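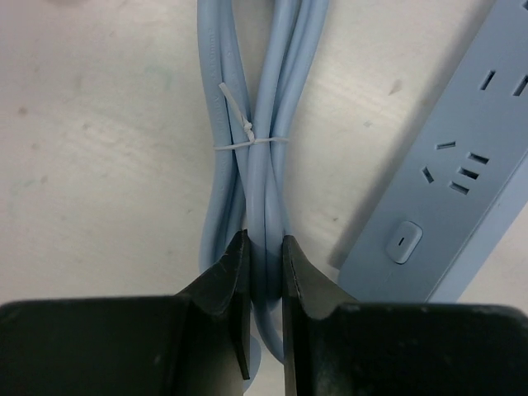

浅蓝灰色电源线（已捆扎）及同色插排。

Platosthorpe 纺织品染色室 工作记录
六月，星期五
项目：Etim 窗帘衬里配色
样号：527

一、本次工作内容

本次为527号样的第三轮试染，目标为配出与原件衬里背光处相近的黄褐色，供补配衬布使用。前两轮结果已登记于本册前页：首轮偏红，次轮色相接近而深度不足，且布面有细条状色花。本轮不更换染材，仅调整前处理、入染方式及升温过程。

原件衬里为平纹丝织物，受光一侧褪色严重，折边以内保留颜色较多。比色一律以折边内侧为准，受光面只作参考。此点前次比色时各人取位不一，造成记录中“偏浅”与“偏深”两种意见并存，现予统一。今后凡填写比色意见，应注明取位。

二、材料

底布：未增白平纹真丝，取自同一匹，裁样时避开布边。经向以棉线在角上缝一短记号。底布批次与次轮相同。

染材：Genwood 供应的树皮浸膏，深褐色块状，使用前敲碎，以温水化开并过滤。本批浸膏较上一批难化，滤布上残渣偏多，残渣已收集晾干，留待称重。上一批所剩不足一次用量，未与本批混用。

调色：Clolora 黄，母液由染色室自配，置棕色瓶，贴有配制人签条。使用前应摇匀，并检查瓶底有无沉淀。本次检查未见沉淀。

媒染：明矾，先媒法。铁媒本轮不用。次轮曾在浴中加入极少量铁液以压红，色相确有改善，但丝样手感变硬；考虑衬布须与原件长期接触，经讨论不再采用。

用水：去离子水，试纸测得pH为7。漂洗亦用同一水源，不接自来水。

三、前处理

底布先以中性皂液浸洗，水温由室温缓慢升高，其间翻动，不拧绞。洗后反复漂至水面无泡。次轮色花初步判断与漂洗不足有关：当时布样叠放入盆，折叠处的皂液未能洗净，干燥后肉眼不易察觉，入染时才显出条纹。本轮改为将布样展开，两角夹持，逐次换水。

漂净后趁湿入媒染浴，浸置过夜。取出时布样手感均匀，无明显滑腻处。轻压去水后以湿棉布包裹，至入染前保持湿润。

说明一点：布样从媒染浴取出后，不得搭在金属架上。上月另一项目的样布曾因此在架杆位置出现灰色横痕，位置与架杆间距吻合。现架杆已套塑料管，但套管接缝处仍有露出，未更换前一律使用木夹平挂。

四、染色过程

染浴总量600毫升，浸膏滤液与Clolora黄母液按次轮比例加入，浸膏用量酌增，具体称量见附页称量单。染浴搅匀后静置，撇去浮沫，再入布。

入布时染浴为室温。布样自一端缓缓送入，全部没入后方开始加热。升温至70摄氏度后保温，期间以玻璃棒轻推布样，使其翻转，每次翻转后确认无布角浮出液面。首轮曾升至更高温度，红味明显加重，与浸膏中成分受热有关的推测尚未得到验证，暂以控制温度的办法处理。

升温阶段过程平稳。保温前段，染浴颜色较入布前略浅，布样呈淡黄；保温中段布样转为黄褐，深度增加较快；后段变化趋缓。保温结束后停止加热，布样留于浴中自然冷却，至手可触及时取出。

过程中出现一次操作偏差：保温中段温度计短时触及杯壁，读数偏高，操作人员据此调低了加热档位，后发现并纠正。该段实际浴温应低于设定值，持续时间未能准确记录。此情况已在称量单背面注明。下轮温度计应以夹具固定于杯口中央，插入深度以不触底为准。

五、漂洗与干燥

出浴后以去离子水漂洗，首次漂洗水呈浅褐色，其后逐次变淡，末次基本无色。未使用固色剂。布样平铺于吸水纸上，上覆一层吸水纸轻压，移至阴凉处晾干，不熨烫。

吸水纸上可见极淡的转印色，分布均匀。是否构成问题，待湿摩擦试验后判断。

六、比色意见

干燥后于北窗散射光下比对，并在标准灯箱内复核。

色相：与原件折边内侧接近，黄味略多。灯箱内换用暖色光源时，差异缩小；换回日光光源后，黄味仍可辨认。

深度：较次轮明显改善，与原件相当，局部略深于原件。

匀度：未见条状色花。布样一角有一小块颜色稍浅，位置与夹持点一致，系夹持时该处吸液不足所致，不影响整体判断，剪取留样时应避开。

手感：柔软，与底布相比无可觉察的变硬。

另有意见认为，原件本身在折边内侧亦有轻微褪色，若以此为准配色，补配部分日后与周围的关系尚难预计。此意见予以保留，留待与委托方会商。染色室的意见是，补配衬布以目前可见颜色为准，不对原件初始颜色作推断。

七、牢度试验安排

自本轮布样剪取试条，分别用于湿摩擦、水渍及耐光试验。耐光试验以蓝色羊毛标样对照，半幅遮盖，遮盖材料用黑卡纸，不用铝箔。铝箔边缘反光，曾使交界处读数失真。

湿摩擦试验用白棉布，干、湿各做一组，试后棉布连同试条一并装袋，袋外写明样号及轮次，不得只写日期。

水渍试验尚须确认所用滴管的出液量，现有滴管新旧混放，出液不一。请试验人员先行挑选并单独存放。

八、留样与登记

527号第三轮留样分装三份：一份入样册，一份避光封存，一份供试验使用。样册页面先垫无酸纸，再以线缝固定，不用胶带。前轮留样仍保留在册，不撤换，便于对照。

残余染浴未即倒弃，装瓶封口，贴签注明“第三轮余浴”，置于通风柜下层。拟以小块底布试其残余上染能力，用以估计浸膏用量是否过剩。试毕按废液规定处理，不入水槽。

玻璃器皿已清洗归位。滤布一块染色过深，不再用于浅色项目，已在布角作记号。

九、待办

Genwood 浸膏两批之间的溶解差异，应去函询问原料产地及浓缩方式有无变动，并索取批次说明。收到答复前，本批浸膏只用于527号样，不用于其他项目。

Clolora 黄母液余量不多，下轮之前须重新配制。新旧母液应各染一小样，比对无误后方可替换。

第四轮拟减少黄母液用量，其余条件照本轮执行，仅温度计固定方式按第四节所述改正。底布已裁好，浸于清水中。

附页：称量单（正反面均有记录）、升温记录表、比色表。升温记录表中保温中段的读数以括号标出，引用时应连同括号一并抄录。

登记人签章见册末签字页。

补记（当日下午）：余浴小样已试，入染后仅得浅米黄色，上染有限。浸膏用量暂不下调。滤布残渣尚未干透，称重顺延。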